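**Liquid air fresheners** are household products that release scent from a bottle of fragrance oil or scented water. They belong to the wider group of air care goods, together with aerosol sprays, scented candles, gels and incense. Most of them work by evaporation. The liquid is drawn up into a wick, spreads over its surface and passes slowly into the air of the room.

## Types

Wick bottles are the oldest form still in common sale. An early style had a felt strip that the user pulled up out of the neck, and the amount of scent was set by how far the strip was raised. Later bottles used a fixed rod of pressed fiber, cotton or porous plastic.

Reed diffusers use a number of thin rattan or bamboo sticks standing in an open-necked bottle. The sticks are turned over from time to time so that the wet ends face up. They give a weak, steady scent and need no power.

Plug-in warmers hold a small refill bottle against a heating element. The warmth speeds up evaporation at the top of the wick, and many models have a dial to change the strength. Refills are often made to fit one brand of warmer only - a practice that shoppers have complained about for years.

## Liquid and wick

The liquid is a mix of fragrance compounds and a carrier. Common carriers are glycol ethers, alcohol and, in cheaper products, water with a surfactant to keep the oil from separating. Dye is added for looks and has no effect on the smell. Green is commonly used for pine, apple and herbal scents, yellow for citrus, and purple for lavender, though there is no rule on this and makers differ.

A wick works by capillary action. Liquid climbs through the narrow gaps between the fibers, and as it evaporates at the top more is drawn up from below. Thick oils climb slowly and can clog a fine wick, so the wick and the liquid have to be matched. A wick that ends well above the floor of the bottle leaves unused liquid behind.

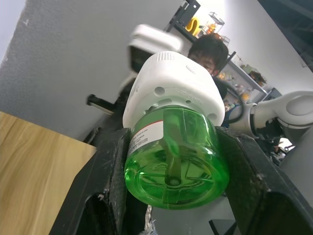

*A short, wide bottle of clear green plastic, filled with green liquid, with a wick tube running lengthwise inside.*

## Packaging

Bottles are made of glass or of a clear plastic that resists the fragrance oil. Some soft plastics swell or crack when left in contact with it. Ribs molded into the base stiffen it and help the bottle stand level. Necks are usually narrow to slow spills, and refills are sold with a cap that must be pulled or twisted off before use.

The Forkard bottle, a squat container with a wide foot, was sold by the Albridge company in drugstores and by mail order. Its designer, Manikandan Bangera, wanted a shape that would be hard to tip over on a bathroom shelf. Albridge made 3,000 in the first run and offered them in 2 scents, cedar and lime. A glass version came out the next November but was dropped because of its weight - shipping cost more than the refill did.

## Use and placement

Scent travels with moving air, so a freshener near a doorway or return vent will reach more of a house than one in a corner. In a closed bathroom even a weak wick can be too strong. People stop noticing a steady smell after a short time, which often leads them to turn a warmer up when it is working normally. Yamuna Lobo, in her home guide *Rooms and Air*, advises switching warmers off overnight for this reason and opening a window first if a room smells stale.

## Safety

Fragrance oil can irritate the skin and eyes and is harmful if swallowed. Bright colors and sweet smells make the bottles attractive to small children, and they should be kept out of reach. Spilled oil can soften varnish and paint, and should be wiped up at once. Some people get headaches or breathing trouble from scented products, and a number of workplaces ask staff not to use them. Cats and birds are considered more sensitive than dogs.

## Disposal

Empty plastic bottles may be accepted for recycling where local rules allow it, usually with the wick removed. Leftover oil should not be poured down a drain. Many towns take it with household chemicals.

## See also

- Incense
- Potpourri
- Essential oil
- Capillary action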